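April 6, 2018

I've been running the Ledbridge two-arm simulation kit since February, on the basic license. It costs 2480 for the year, plus 700 if you want the extra object pack. I paid for both.

Install was uneventful. The physics step is fixed by default, and the setting to change it is in the launcher config - not in the scene file, where the manual puts it. Malachy Mac Giolla at Bravley hit the same thing and lost an afternoon to it.

My test case is tabletop sorting: two gray arms, a worn brown tabletop, a big blue bin, and a few things to move. Contact with rigid boxes is fine. Thin-walled objects are worse. Version 2 let fingertips sink into a folded panel before the solver pushed back, and version 7 of the contact preset mostly cures that at the cost of speed.

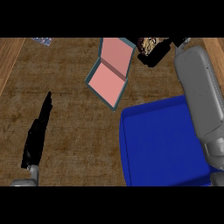 **Category: Simulation software**

Rendering is adequate. The matte casings shade properly and the tabletop texture holds up, though I'd like softer shadows. The black gripper parts are hard to read against anything dark, so I raised the ambient light for later runs.

Support is by email only. Muireann Mac Suibhne answered my question on joint limits with a patched file, which loaded cleanly. I haven't tried the Dusham plugin yet. Renewal is in February and I'll probably keep the base license and drop the object pack.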